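Ticket 3125: Ravura sim kit, arm stalls on approach in bench room
Product: Ravura simulation kit (Cumberg)
Opened by: Cheuk-hei Wu, Zakwood
Status: Waiting on customer

Cheuk-hei Wu, 9:40 am
First off, I'm really enjoying this kit! Install was painless and the bench room loaded first go. My one snag: when I run the approach routine, the arm heads for the tabletop and then stalls with "target unreachable". It did this on 6 runs in a row. Restarting the program didn't help, and neither did going back to the default lighting.

Pearce, Support, 10:15 am
Thanks for the clear write-up. Can you tell me your step limit and whether you changed the table height?

Cheuk-hei Wu, 10:32 am
Step limit is 300, straight out of the box. I did raise the table a touch in the room editor (love that editor, by the way, so quick to use). Behaviour is the same with the gripper open or closed.

Pearce, Support, 11:05 am
The planner keeps its own copy of the table height and it doesn't refresh after an edit. Go to Room, then Rebuild Collision, and save. If it still stalls, set the step limit to 4 times what you have now and send me a still.

Cheuk-hei Wu, 11:48 am
Rebuilt, saved, ran it again. No error this time, and I left the step limit alone. 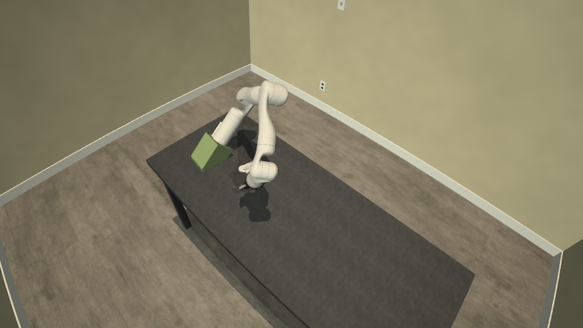 I'd still love a warning in the editor when the two heights don't match. Could you also check whether the rebuild carries over when I copy a room? I've got a second one to set up this arvo and would rather not do it all twice.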